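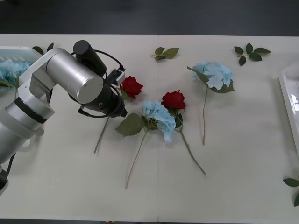 Keeping the flower cell running
Speaker notes, Ostap Kostiuk
Slot is 20 minutes with questions. Slides are numbered to match.

Slide 1. Title
Say hello, say who I am. I look after the flower cell at Hladun. Vasylyna Nechyporuk wrote most of the motion code and will take the software questions at the end. This talk is about setup and upkeep only.

Slide 2. What the cell does
One arm, one white table, a tray on either side. Artificial stems lie between the trays. The arm picks a stem and sets it down in a tray. We run roses and hydrangeas. The roses have thin stems and a firm bloom. The hydrangeas have a wide, soft head that hides the stem from above if the stem is lying the wrong way.
Leaves come off the stems and stay on the table. They get their own slide later.

Slide 3. The table
Two white panels butted together with a seam down the middle. The seam is the first thing to check in the morning. If one panel sits higher than the other, the pick height is right on one side and wrong on the other. Put a straightedge across it in three places: far edge, middle, near edge. Adjust the feet, not the program.
We lost most of a shift in June to this. Someone had changed the pick height in software to suit the left panel, then someone else changed it back to suit the right one. The table had been bumped by a cart.
White top is good for seeing red blooms and green leaves. It is less good for pale blue florets. Mention the lighting change here: we moved the lamp over to the side so the florets throw a small shadow.

Slide 4. The camera
It rides on the end of the arm, above the gripper. Wipe the lens at the start of each shift with a dry cloth. No spray.
Calibration: put the Vurkex target flat on the table, run the routine, write down the error it reports. Do it again with the target on the other panel. If the two numbers don't match, go back to slide 3.
Recalibrate after any of these:
- camera screws touched
- gripper taken off or swapped
- arm hit something, even lightly

Slide 5. The cable loop
Spend time on this one. It is where most of our stoppages came from.
The cable leaves the camera, arches over to the small module beside the gripper, and hangs in a loop. The loop has to be long enough for the wrist to turn all the way and short enough to stay off the flowers.
Our first loop was 315 mm, measured along the cable from clamp to connector. Too long. When the gripper went down for a rose, the bottom of the loop brushed the stems and pushed them out of line. The next pick then missed.
We cut it to 200 mm. Too short. It pulled on the white connector at full wrist turn and the camera dropped out. The fault log said "camera lost" and we swapped the camera, which was fine.
What we do now: start long, turn the wrist by hand to both limits, take up slack until the loop just moves freely, then clamp. Check it with the gripper down at pick height over a stem. A loop that looks fine with the arm parked can still drag when it's working.
Ask the room: how many of you have changed a good camera because of a bad cable?

Slide 6. The gripper
Finger pads are Grirkiter soft pads. Change them when the surface goes shiny. At our pace a pair lasts 799 picks before the first slip, from the one run where we logged it properly. We change them early.
Aim for the stem, close under the bloom. Gripping the bloom crushes petals and leaves dye on the pads. The broad hydrangea leaves get in the way, so the approach comes from the side with fewer leaves.
Clean pads with a damp cloth, then let them dry before running.

Slide 7. Loose leaves
Small sprigs pile up near the far edge and under the arm. The vision code used to call them short stems and try to pick them. Vasylyna added a minimum length, and that took care of the small ones. The big fan-shaped sprigs still fool it now and then.
The operator clears the table by hand every 6 cycles, with the arm stopped and the gate open. Look behind the arm as well. The tray on that side is hard to see from the operator's chair.

Slide 8. Trays
They have to sit in the same spot each time. We use Gisa corner stops screwed to the table. Tape marks wore off in a week.
Hydrangea heads spill over the rim if they are placed too near the edge. Set the drop point toward the tray center and check it by eye after any tray change.

Slide 9. Morning checklist
Leave this up while people take photos.
- straightedge on the seam
- lens wiped
- loop checked at both wrist limits and at pick height
- pads looked at, changed if shiny
- leaves cleared
- trays against their stops
- one slow pick of each flower type before full speed

Slide 10. Questions
Hand over to Vasylyna for anything on the vision side. If someone asks about real flowers, we have not tried them in this cell. Spare pads and a sample cable clamp are in the blue box, pass them around.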